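인쇄하기 | 이메일로 보내기

Itska 작업동 3층 종이·시트류 취급실 안전점검표 및 점검 의견
점검일: 2020-03-03
적용 범위: 재단실, 작업대 구역, 자재 보관실, 연결 복도
판정 구분: 적합 / 조건부 적합 / 부적합 / 해당 없음

조건부 적합은 사용을 계속하되 기한 안에 조치하는 항목에 적용한다. 부적합은 조치 완료 전까지 해당 설비나 구역의 사용을 중지한다. 지난 점검에서 이월된 항목은 의견란 첫머리에 (이월)로 표시하였다.

가. 피난 통로 및 출입구

복도 유효 폭 확보
판정: 적합
의견: 벽면에 세워 두던 지관은 보관실로 옮겨졌다. 바닥 표시선 안쪽에 적치물 없음.

비상구 문의 개방 상태
판정: 조건부 적합
의견: (이월) 도어클로저의 닫힘 속도가 빠르다. 마지막 구간에서 문이 문틀에 부딪히고 상부 고정 나사가 풀리는 원인이 된다. 속도 조절 밸브를 조정한 뒤 나사를 다시 조일 것. 조정으로 해결되지 않으면 교체 품목으로 올린다.

유도등 점등
판정: 적합
의견: 상용 전원 차단 후 예비 전원으로 점등 확인. 재단실 쪽 표시면에 먼지가 끼어 있어 현장에서 닦음.

출입문 하부 틈새
판정: 적합
의견: 재단 부스러기가 틈새에 쌓이는 위치이므로 주간 청소 항목에 유지한다.

나. 소방 설비

소화기 비치 및 압력
판정: 적합
의견: 지시침 정상 범위. 재단실 소화기의 안전핀 봉인은 새것으로 교체됨. Doston 거치대는 벽체 고정 상태 양호.

소화기 앞 장애물
판정: 부적합
의견: 보관실 입구 소화기 앞에 빈 상자를 쌓아 둔 상태였다. 점검 중 이동 조치하였으나 지난 회차에도 같은 지적이 있었다. 바닥에 적치 금지 구역을 도색하고, 도색 전까지는 테이프로 표시한다. 표시가 확인될 때까지 판정은 부적합으로 유지하며 보관실 신규 입고를 중지한다.

스프링클러 헤드와 적재물 상단의 간격
판정: 조건부 적합
의견: 창 쪽 Ueda 선반 최상단에서 기준 미달. 최상단은 비워 두고 선반 기둥에 적재 한계선을 부착할 것. 롤 자재는 눕혀 보관하더라도 지관 끝이 한계선을 넘지 않아야 한다.

화재감지기 오염
판정: 적합
의견: 재단실 감지기는 종이 분진의 영향을 받으므로 청소 주기를 다른 구역보다 짧게 둔다. 청소 기록과 실물 상태 일치.

다. 전기

분전반 주변 정리
판정: 적합
의견: 회로 명판 중 보관실 조명 회로의 글자가 흐려짐. 다음 점검 전 교체.

멀티탭 사용
판정: 조건부 적합
의견: 재단실에서 멀티탭을 멀티탭에 연결한 사례를 확인하고 즉시 분리하였다. 벽면 콘센트 증설을 요청한 상태이며, 증설 전까지 보조 조명과 가열 기구를 같은 회로에서 동시에 쓰지 않는다.

전선 피복 및 플러그
판정: 적합
의견: 재단기 전원선의 굴곡부를 손으로 만져 확인. 균열 및 경화 없음. 의자 바퀴가 지나는 자리의 전선 덮개는 양 끝이 들뜨지 않았다.

누전차단기 시험
판정: 적합
의견: 시험 버튼 동작 확인. 차단 후 복귀 정상.

라. 작업면 및 시트 자재

작업면은 재질과 관계없이 아래 순서로 본다. 먼저 육안으로 오염과 긁힘을 확인하고, 다음으로 마른 천을 한 방향으로 밀어 걸리는 자리를 찾는다. 마지막에 모서리와 이음부를 확인한다. 시트 자재는 접힘, 말림, 가장자리 찢김의 유무를 기록하고 색상 편차는 이 표에서 다루지 않는다.

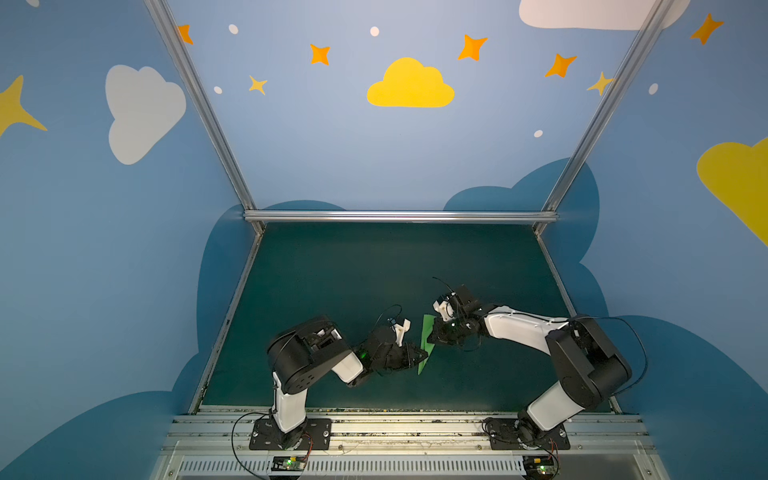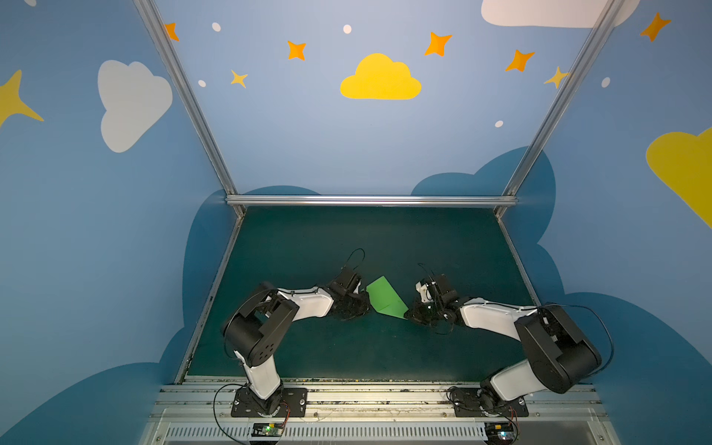
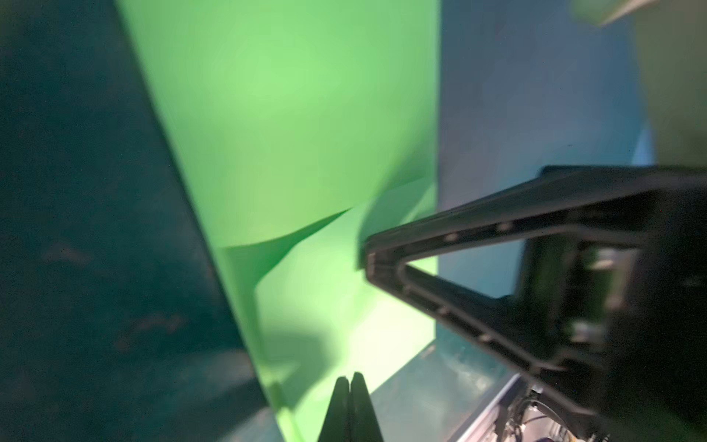

작업대 구역: 어두운 청록색 면과 녹색 자재.

작업면 표면 상태
판정: 조건부 적합
의견: 얼룩이 남은 면은 Casten 중성 세정제를 희석하여 닦고 물걸레로 한 번 더 닦는다. 용제류는 쓰지 않는다. 세정 후에도 남는 자국은 손상으로 보지 않으나 위치를 도면에 표시해 다음 회차와 비교한다.

작업면 모서리
판정: 적합
의견: 날카로운 돌출부 없음. 이음부 단차는 손끝으로 확인되지 않는 수준.

시트 자재의 접힘과 말림
판정: 조건부 적합
의견: 접힌 시트는 재단 시 칼날이 밀리는 원인이 되므로 재단실로 보내지 않는다. 말림만 있는 것은 평판 사이에 눌러 둔 뒤 사용할 수 있다. 접힘선이 생긴 것은 시험용으로 돌리고 겉면에 용도를 적는다.

낱장 자재 보관
판정: 적합
의견: 평량 200 g/㎡ 이상의 용지는 아래 칸에 두는 기준을 유지. 습기 흡수를 막는 덮개가 씌워져 있으며 덮개 위에 다른 물건을 올리지 않았다.

작업면 조도
판정: 적합
의견: 재단선 확인에 지장 없음. 광택 용지는 반사 때문에 선이 보이지 않는 각도가 있으므로 보조 조명의 높이를 고정하지 말 것.

마. 절단 공구 및 재단기

수동 재단기 안전 덮개
판정: 적합
의견: 덮개를 올린 상태에서 칼날 잠금이 걸리는 것을 확인. 잠금부에 종이 가루가 끼면 걸림이 얕아지므로 사용 후 붓으로 턴다. 압축 공기는 사용 금지.

칼날 교체 및 폐기
판정: 부적합
의견: 폐칼날 통이 투입구까지 차 있었다. 통을 흔들어 공간을 만드는 행위는 베임 위험이 크다. 새 통이 비치될 때까지 칼날 교체 작업을 중지하고, 교체가 필요한 재단기는 칼날을 잠근 뒤 사용 중지 표지를 건다. 통의 교체 기준은 용량의 3/4으로 정하고 외부에 선을 긋는다.

베임 방지 장갑
판정: 조건부 적합
의견: 재단실 걸이에 있는 장갑 중 손가락 끝이 닳은 것은 폐기한다. 회전부가 있는 장비 앞에서는 장갑을 착용하지 않는다는 안내문이 걸이에서 떨어져 있어 다시 부착함.

금속 자 및 절단 매트
판정: 적합
의견: 자의 미끄럼 방지 면 양호. 매트 표면의 깊은 홈은 칼끝을 원래 재단선에서 벗어나게 하므로 반대 면을 사용하고, 양면 모두 홈이 있으면 폐기.

바. 보관 선반 및 중량물

선반 고정
판정: 적합
의견: Ueda 선반의 벽체 고정 볼트에 풀림 없음. 선반판 처짐은 자를 대어 확인하였고 허용 범위 안이다.

하중 표시
판정: 조건부 적합
의견: 입구 쪽 선반의 하중 표찰 없음. 표찰이 부착되기 전까지 해당 선반에는 롤 자재를 올리지 않는다.

발판 및 사다리
판정: 적합
의견: 미끄럼 방지 고무 이상 없음. 접이식 사다리는 벽 고리에 걸어 두며 선반 측면에 기대지 않는다.

사. 환기, 분진, 청소

국소 배기 흡입구
판정: 조건부 적합
의견: 흡입구 망에 섬유상 먼지가 얇게 붙어 있다. 망 청소 후 풍량을 다시 측정하고 결과를 이 표에 첨부할 것.

세정제 용기 표시
판정: 적합
의견: Casten 소분 용기에 제품명, 희석 비율, 경고 문구가 붙어 있음. 원액은 잠금장치가 있는 하부장에 보관.

폐지 수거함
판정: 적합
의견: 코팅지와 일반지의 분리 상태 양호. 기름이 묻은 천은 뚜껑 있는 금속통으로 분리한다.

조치 요구 사항

부적합 항목은 소화기 앞 장애물, 폐칼날 통이다. 조치한 담당 부서는 처리 내용을 적어 시설 관리 창구에 제출한다. 조건부 적합 항목의 조치 기한은 3월 말로 하며, 도어클로저는 이월 항목이므로 먼저 처리한다. 콘센트 증설은 공사 일정에 따르되 착공 전까지 위의 사용 제한을 그대로 적용한다.

점검표 원본은 3층 관리함에 두고 사본은 Doston 거치대 점검 기록과 함께 철한다.

인쇄하기 | 이메일로 보내기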